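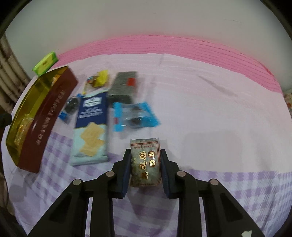 2 min read

Blog > Automation > Chore robots FAQ

Can a robot do my chores yet? Your questions, answered grumpily
By Emiko Tamura
Updated 6/8/26
31 shares | 2 comments

Can a robot tidy the snack table?
Parts of it. Picking up one small, upright packet of sesame candy is fair game for a two-jaw gripper with padded fingertips. Ask it to clear the lot and you've handed it crackers, toffees, twist-wrapped lollies and a rumpled tablecloth, and each of those wants a different sort of grip. My nephew manages the whole job in under a minute, though he eats the evidence.

Why are wrappers so hard?
They're shiny, they crinkle and they change shape when you squeeze them. See-through film is the worst, as a camera tends to look straight past it to whatever is behind. Too light a pinch and the packet slides out. Too firm and you own crumbs.

What about packing lollies on a shop floor?
Much better odds. When I visited the Plilell warehouse in March, the Voltura arm there was putting 562 packets an hour into cartons, all the same size and all facing the same way. Then someone sent down a mixed bin and it sulked until a bloke in hi-vis came over.

Will it wash up?
Drurska will sell you a machine that does. It's a dishwasher. Their armed version loads plates nicely and regards a colander as an act of aggression.

Laundry?
The Rajput folder got through nearly 50 tea towels at the demo I went to. Fitted sheets were not on the program.

Can it put the groceries away?
Tins, yes, if you clear the shelf first. Bagged salad, no. Eggs, you go first.

Should I wait to buy one?
If your home is tidy, flat, well lit and full of identical boxes, buy now. Otherwise keep the kids on pocket money and check back when I next update this page.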